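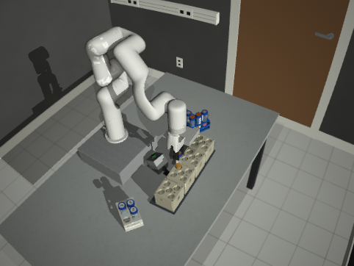
The Robot Came Last
How a small testing lab planned its first automated bench, and why the shopping list started with a table

Ask Solomiia Dovhaniuk what her lab's new robot costs and she will hand you a spreadsheet with 30 lines on it. The arm is line 19.

"Everybody wants to scroll straight to it," she says, laughing. "I make them read from the top."

The top is the table. Then comes the power, then the racks, then the vials, then the labels that have to survive the freezer, and so on down through training hours and spare gripper fingers. Dovhaniuk runs operations at Pisside, a lab that tests water and soil samples for farms and small towns, and she has spent the better part of a year getting ready to buy one robot arm. It sounds slow. After a morning with her spreadsheet I came away thinking it was the most exciting document I'd read in months, and I don't say that about many spreadsheets.

The job she wants done is simple to explain. Small capped vials have to move from a rack to a block with holes in it, and later to a tray. People do it now, all day, with their thumbs. They are good at it and they are tired of it.

Start with the room you can't afford to get wrong

Before any money moved, Pisside built its bench on a computer. The simulated version has a white jointed arm on a raised grey platform, a row of four beige blocks running diagonally across the tabletop, and a blue rack of vials toward the back. There is a tiled floor and even a wooden door in the corner. Dovhaniuk insisted on the door.

"If the room is in the model, people start talking about the room," she says. "Where do I stand? Which way do I come in with the cart? You get those questions for free, before anybody has drilled a hole."

The model was put together with Zakharchenko, a two-room design shop that lays out benches for labs and bakeries (the bakeries, I'm told, pay faster). The first draft had the blocks in a neat line along the back. It looked terrific, and the arm had to stretch for every single pick. Moving them on screen took an afternoon. Moving them in real life would have meant a new base plate, and the quote for a base plate is on line 7.

The team ran 100 virtual transfers for every layout they liked and threw out any layout where the arm ended up folded into an awkward pose more than a handful of times. They kept 3. Then the people who do the work by hand were asked to pick the one they'd want to stand next to.

The lines that surprised them

Reach is what sales sheets talk about, and reach matters. But the item that changed the Pisside budget most was vials. The lab had been buying whatever was cheapest that month, and a gripper set up for one cap won't always be happy with another. Settling on a single vial meant a longer contract with a supplier, Rareteck, and a higher price per box. It also meant one set of fingers instead of several, and that paid for a good part of the difference.

Next was downtime. Dovhaniuk wrote in a full month of the robot doing nothing useful at all – just sitting on its bench while people learned to start it, stop it and clear a dropped vial. Her boss crossed it out. She wrote it back in. It's still there.

And then there was the service plan, which came in two sizes. She took the small one and put the savings into a second gripper that will live in a drawer. "I can swap a gripper," she says. "I can't swap a week."

Lease, buy or borrow

Pisside looked at leasing and came close. A lease would have kept the first year light, and for a lab whose workload comes and goes with the planting season, that's a real attraction. What settled it was the fixtures. The blocks, the racks and the base plate all have to be bought either way, and they're shaped around this arm on this table. Once you own all of that, handing the arm back feels a little strange.

A neighboring lab, Pitska, has gone the other way and leases everything down to the stools. The two managers trade notes and cheerfully disagree.

If you're drawing up a list of your own, Dovhaniuk suggests spending a day with a clipboard next to the person who does the job now. Write down every object they touch. Price every one of those before you price a robot.

Her own arm is due in May. The table is already in.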